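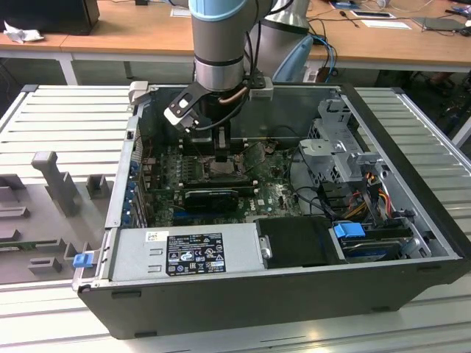 Figure 3.1 An open desktop computer with its motherboard visible.

Chapter 3
Keeping Office Equipment in Use

A small company often replaces its computers too early. In the case of Lorente, a paper wholesaler with 90 desks, the machines were changed every 3 years, although most of them needed only more memory or a new drive. Begoña Montoya, the office manager, asked that each purchase above $200 be compared first with the cost of repair.

In this chapter we study how such a comparison is made - first for one machine, then for a whole department. We begin with the terms "book value" and "useful life."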